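Workshop and Kitchen Tips: Budgeting for a small automation bench before you buy a single thing

By Chrysoula Papadakis

I've been putting off writing this one because every time I sit down to do it, somebody emails me a link to a shiny new arm and asks "is this a good price?" And I never know what to say, because the price of the arm is the bit I worry about least! It's everything you put around it that eats the money.

So these are my notes on planning the spend. They suit a spare room, a garage, a corner of a makerspace, or the back half of a small business like the Pindbridge shop where I do most of my tinkering. I'm no engineer. I used to do the ordering for a commercial kitchen, and a surprising amount of it carries over.

Start with the job, in plain words

Write down the one thing you want the machine to handle first. Mine said "pick up a bottle and put it in a basket without knocking over whatever's already in there." That's it. If your sentence has three "ands" in it, cross out everything after the first one and save the rest for next year.

Then gather the real objects. Raid the kitchen. Cups with lids, sauce bottles, a wire basket, a sponge, the odd-shaped thing from the back of the drawer. You'll spend next to nothing and you'll learn more from handling them than from any spec sheet. Round lids are a pain, by the way – they look easy and then the fingers slide right off.

Do it by hand before you pay for the arm

My favourite tip of the lot. You can get handheld grippers, the sort you hold one in each fist and squeeze, and do the whole job yourself with those fingers in place of your own. If you can't get the bottle into the basket that way, with your own eyes and shoulders helping, I wouldn't go shopping for an arm to do it. Try a few finger shapes, try a fatter bottle, try reaching in from the side.

Give it a proper afternoon. Bring a notebook and write down every object that made you swear. 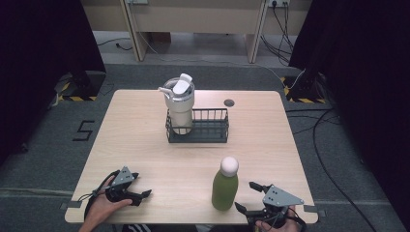 Reading time: 6 minutes

A tumbler at one end of the basket and a bottle out near the front of the table is as fancy as my test layouts get. Two objects and one container will keep you busy for ages. You can shuffle them, swap the tall one for the short one, leave more or less room in the basket, and each arrangement teaches you something different about reach and clearance. When I started out I crammed the table full and couldn't tell which item was causing the trouble.

The table

Buy the table before the robot, or at least choose it. A plain wooden top is lovely to work on and easy on the glassware. Lean on each corner in the shop. If it rocks with you leaning on it, it'll rock with a machine bolted to it, and you'll be chasing that wobble forever.

Look for a cable hole in the top (the little round grommet kind) or be ready to drill one. Check the edges as well. You want enough overhang underneath for clamps to bite, and some desks have a metal rail in exactly the wrong place. I took a clamp into the Manolakis showroom in my handbag and tried it on four different desks. The fellow on the floor thought I was mad, but I went home with the right one.

Carpet or hard floor? I've used both. Carpet is kinder when you drop a glass bottle, and quieter. Hard floor is easier to sweep and your stands sit flatter. If you already have carpet I'd leave it alone and put the money elsewhere.

Tape is the cheapest equipment you'll ever own

Put a line in the budget for floor tape and then double it. I use yellow-and-black striped for anything with feet that stick out, because shins are expensive. A plain dark colour does for labels. If you've got more than one work spot, give each one a big number on the floor that you can read standing up. It saves so much "no, the other table" once there are two of you in the room.

Tape around the base of every stand too. When one gets bumped (it will) you can slide it straight back to where it was and skip re-measuring everything.

Power and cables

Count your outlets before you sign for anything. A modest setup can want a plug for the computer, one for a screen, one or two for the lights, one for each arm and something to charge the handhelds. I hit the limit in my own room by May and had to get an electrician in, and that bill came to more than the first table.

A few things that have worked for me:

Buy cables one size longer than you measured. They have to go down, along and up again.

Run them along the wall side where you can, and tape down whatever has to cross the floor.

Label both ends. Masking tape and a pen will do nicely.

Leave a bit of slack near anything you hold in your hand, or you'll be tugging against it all day and your wrist will let you know.

Screens and curtains

Dark panels or curtains either side of the work area were the purchase I grumbled about most, and I'd buy them again tomorrow. They cut the glare from the window and stop people wandering through. Ask a theatre supplier or check the second-hand listings before you pay office-furniture prices. Mine came from a school hall clear-out.

What I spent

You'll want numbers, so I'll give you mine, and please remember that prices move and your shed isn't my shed. The first round, with no arm in it at all, came to $2,334. That covered the table, two stands, the curtains, lights, a pair of handheld grippers bought used, the electrician and a frightening amount of tape. Clamps were $133 by themselves, because I bought cheap ones first and then had to buy good ones. Learn from my sins.

I also keep around $100 aside in an envelope marked "silly bits". Spare fingers, rubber pads, adaptors, a replacement for the bottle I broke. It has never once had money left in it by the end of a season.

Getting quotes for the big item

When you're finally ready for the arm, ask at least two suppliers for the same list in writing. I asked Wullberg and Calteck, and the two quotes were so different in layout that I had to sit down with a cup of tea and a highlighter. Things to ask for by name:

Freight and unpacking. Is it to the door or to the bench?

The mounting plate. Mine wasn't included, and neither were the bolts.

The gripper. It's very often a separate line, so check that it opens wide enough for your fattest object. Measure the thing across its widest part and take that number with you.

Software fees, yearly or once only.

Who answers the phone, and in what time zone.

Spare parts, with prices, on the day you buy. You'll have more bargaining power before the cheque clears than you ever will after.

Don't be shy about sending a photo of your table with your objects on it and asking "would you expect it to manage this?" A good supplier will come back with questions about weights and surfaces. If all you get back is a brochure, keep looking.

Rent, borrow or buy?

If your job is seasonal, price up a rental first. Over a few months it can look dear, but you aren't stuck with the storage. Borrowing is grand if you've a friend who won't mind a scratch. I bought in the end, mostly because I wanted to be able to leave everything set up overnight and come back to it with my coffee at six in the morning.

Plan for your own time as well

I left this off my first budget completely. Setting out the table, running the job, writing notes, packing up – it's hours, and they come out of your evenings or your wages bill. Try a full session with the handhelds, start to finish, and put a stopwatch on the whole thing including the tidying. Then multiply by however many sessions you think you'll need, and be generous.

Readers have been asking about storage for the handheld grippers. I hang mine on two coat hooks above the bench with the cables looped over the top, and I keep the rubber pads in an old biscuit tin. Next month I'll go through lights, and why I sent the first set back.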